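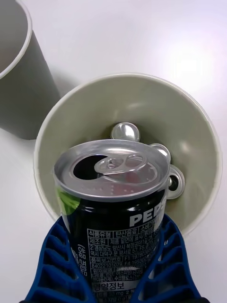 June 11, 2026

I spent most of April putting together the budget for our sorting bench and I said I would write it up once the order was in. The order is in, so I am writing it up.

The workshop is in Zutcombe, in the back half of a building we share with a furniture restorer. We do small automation jobs, mostly for recyclers and depots too small for a proper sorting line. The client for this one is the container depot at Clullirby. They want an arm that can pick up drink cans and put them in the right bin, next to the person who does it now. We already had the arm. What we didn't have was a realistic list of everything else.

My first list had 14 lines on it. The final one had 20. The extra ones were all small and boring: cable ties and sleeving, a second power supply, spare screws for the finger mounts, a lamp, freight, a box to keep the spare parts in. None of them cost much alone, but freight to Clullirby is not cheap and I had left it off altogether.

Fingers were the item I argued with myself over longest. Soft, open-sided fingers cope well with a can because they give a bit when they close, and an empty can dents easily. They also wear. I had budgeted for one pair and changed it to 2 pairs plus a set of mounts. If a finger splits at the depot I don't want to drive out there with a replacement that then has to be reordered for us.

For the wrist camera I looked at the Zidon and a cheaper one without a name on it. The Zidon came to $297 before tax. The cheap one was a good deal less, but the focus was set for a longer distance than we need and the mounting holes didn't match our bracket. By the time I added a new bracket and my hours, the difference had mostly gone. I bought the Zidon.

Bins I got wrong. I had put down money for proper industrial tubs and they were too tall for the arm to reach into comfortably. Plain round plastic ones from a homewares shop do the job and the leftover money went to the lamp. The colour doesn't matter to us, though I'd avoid anything shiny.

Test cans cost nothing. We drink some, the neighbours drink some, and the grocer on the corner sells imported ones, so there's a fair mix of labels and sizes. I do rinse them. We had ants in the summer.

The supplier for the mounts and the power supplies is Ó Flaithearta, who have been fine to deal with. Their quote was good for 20 days and I nearly missed it waiting on the depot to sign — next time I'll ask for longer at the start.

Still to sort out: a trolley to move the bench, and whether the depot's insurance covers it overnight. I've left a line for the trolley. The insurance is with them.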